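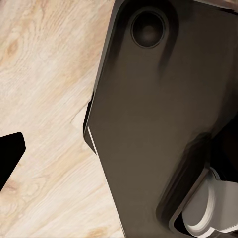
*La pinza sobre el tablero de madera, en la vista cercana del simulador.*

# Cómo preparar una demo de robot simulado para una jornada de puertas abiertas

En septiembre nos toca otra vez abrir el taller de Layug al público, y como ya me han escrito varias personas preguntando cómo montamos la mesa del simulador, lo dejo por escrito con todo el detalle que recuerdo. El año pasado pasaron por la sala 162 personas en una tarde (¡una locura!) y aprendí unas cuantas cosas a base de meter la pata.

Nosotros usamos Vuvia para la simulación, en un portátil normalito con tarjeta gráfica, y una pantalla grande que nos presta Cosgate. Si usas otro simulador, los menús se llamarán de otra manera pero los pasos te sirven igual.

## Lo que necesitas

- Un ordenador que mueva la escena con soltura, con el cargador (sí, me lo dejé en casa una vez)
- Una pantalla grande, puesta a la altura de los ojos de un crío de diez años
- Un mando de consola con cable
- Una mesa alta para el mando y otra para el ordenador
- Alargador, cinta para el suelo y una hoja plastificada con los controles

Lo del cable va en serio. Con mandos inalámbricos se nos cruzaron dos puestos y estuvimos un buen rato viendo cómo Nimal Pathirana movía el robot de la mesa de al lado sin enterarse.

## Paso 1: elige una escena sencilla

La primera vez quise lucirme y cargué una cocina entera. Quedaba preciosa, y la gente no sabía adónde mirar. Ahora uso un tablero de madera clara y poco más. El gris oscuro de la carcasa de la pinza destaca muchísimo sobre ese fondo, incluso con la luz de los ventanales dando en la pantalla, y desde la última fila se distingue bien el contorno.

Guarda la escena con un nombre que entienda cualquiera. La nuestra se llama «mesa_visitas», y así quien me releva no tiene que llamarme cuando estoy comiendo.

## Paso 2: coloca las cámaras

Yo preparo dos vistas y las asigno a dos botones del mando:

1. **Vista general.** Brazo completo y mesa. Es la que dejo puesta cuando no hay visitas.
2. **Vista cercana.** Muy pegada a la pinza, para hablar de mecánica. Aquí me gusta que la carcasa ocupe media pantalla, con sus paneles angulosos, el hueco circular de arriba y las piezas claras y redondeadas que asoman por abajo a la derecha.

No tengas miedo de acercarte más de lo que te parece razonable. De lejos, una pinza es una pinza; de cerca la gente empieza a preguntar para qué sirve cada rebaje, y de ahí salen las mejores conversaciones — y alguna pregunta que no sé contestar, que apunto en una libreta.

Eso sí, comprueba que la cámara no atraviesa ninguna pieza al mover el brazo. Si pasa, aléjala un poquito y vuelve a guardar.

## Paso 3: baja la velocidad

En Vuvia está en *Control > Límites*. Yo dejo la velocidad en el 4 de la escala y no la toco en toda la tarde. Parece lentísimo cuando lo pruebas tú solo, pero quien coge el mando por primera vez empuja la palanca hasta el tope, siempre.

Asigna también un botón para reiniciar la escena. Rhea Bautista le puso una pegatina roja y fue la mejor idea del día.

## Paso 4: ensaya la explicación

El turno completo dura 6 minutos, contando el cambio de persona. El mío va más o menos así:

- Saludo y aclaro que lo de la pantalla es una simulación, dibujada por ordenador
- Enseño la vista general y muevo el brazo yo
- Paso a la vista cercana y pregunto qué creen que hace cada parte
- Suelto el mando y me callo (esto último me cuesta horrores)

Sneha Rawat me cronometró en el ensayo y me salieron más de 1566 palabras, casi todas sobre articulaciones. Recorté sin piedad. Si alguien quiere saber más, se queda al final y hablamos tan a gusto.

## Paso 5: el día de la visita

Llega con tiempo, desactiva las actualizaciones automáticas y el salvapantallas, y pega los cables al suelo. Haz una cola clara con la cinta. El público de Stilwood, que viene en grupos escolares, entra de golpe, y si no hay una raya en el suelo acaban todos encima de la mesa del ordenador.

Conviene ser dos personas por puesto: una habla y la otra gestiona el mando. Princess Lagman y yo nos cambiamos los papeles cada hora, y llegamos a la tarde con voz.

## Si algo falla

**La imagen va a tirones.** Baja la calidad de las sombras antes que la resolución. En una pantalla grande se nota mucho menos.

**El brazo no responde.** Mira primero si la simulación está en pausa. Después, el cable del mando.

**La vista cercana se ve muy oscura.** Sube un poco la luz ambiente de la escena, sin pasarte, que la madera clara se te puede quedar casi blanca.

**Todo se cuelga.** Ten a mano un vídeo corto grabado la víspera y ponlo mientras reinicias.

Me falta escribir la parte de los controles para zurdos, que está probando Janelle Agbayani con otro mando. En cuanto me pase su configuración la añado aquí, y si tú ya tienes una que funcione bien, ¡mándamela, por favor!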